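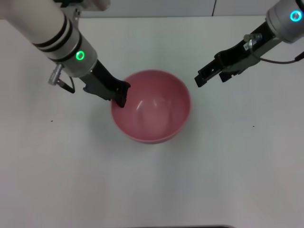

FOR IMMEDIATE RELEASE
April 2020

Rorkau 4 is out, and it plans for both arms at once

DRELLTHORPE. I'm Jacobus Mokgethi, I look after the planning code at Hokcombe, and I get to write this one myself because our usual press person said (kindly) that she'd rather not explain trajectory optimization to anyone again. So you get me, and you get more detail than usual.

Today we're releasing version 4 of Rorkau, our motion planning software for two-armed workcells. If you already run version 3 on your cell, the upgrade is free and the installer will find your existing configuration. If you don't, there's a trial download on our site that runs for 28 days with everything switched on.

The big change is in the planner. Up to now Rorkau worked out a path for one arm, froze it, and then worked out a path for the other arm around it. That was fine when the arms stayed on their own sides of the table. Put something between them that either one could reach, like a bowl, and you'd get one arm doing a perfectly nice approach while the other took a silly detour or just sat and waited. Version 4 treats the pair as one problem. Both paths get solved together, and either arm can give way a little if that makes the whole move shorter.

We've been testing it mostly on bowls. I know that sounds like a small thing to build a release around, but a bowl is a nasty object for a planner! The rim is thin, the inside is open space that you're allowed to enter, and a lot of collision checkers want to treat the whole thing as a solid lump. If you do that, a gripper with its fingertips over the rim is already in a crash as far as the software is concerned. Our new collision model keeps hollow things hollow, so a jaw can go down inside the wall and the planner stays happy about it.

Our test set for this release was 1,187 recorded start positions, and we replayed the full set on every nightly build from August onward. Each one that failed got its own ticket. Some of those tickets were mine and I'm not proud of how long they stayed open.

Perception got some attention too. Pale tables under bright overhead lights have always given our edge finder trouble, and highlights on the inside of a shiny bowl used to come back as extra edges. The new version compares several exposures before it commits to a rim, and it now reports how sure it is, so your own code can decide whether to go ahead or take another look.

For people who write their own tools on top of Rorkau, the Python interface has a new call that takes two goals and hands back two timed paths. The old single-arm calls all still work. The log viewer has been rewritten as well, and you can finally scrub both arms on the same timeline (this was the most requested item on our list by a mile, and I'm sorry it took us so long).

A few things that aren't in there yet: soft objects, handovers in midair, and any cell with more than two arms. Handovers are next.

Our first outside site was Sotiropoulos, whose engineers ran the beta for months and sent back very long, very useful emails. Thank you all, especially for the one with the diagrams.

A one-year license for a single cell is $2,000, support included. University labs should write to us before buying, we have a separate arrangement for teaching.

Release notes, the migration guide and the list of supported arms are on the Hokcombe downloads page. Press questions can go to the Drellthorpe office, and they'll be passed along to me.

About Hokcombe
Hokcombe writes planning and perception software for two-armed robot cells. The company is based in Drellthorpe.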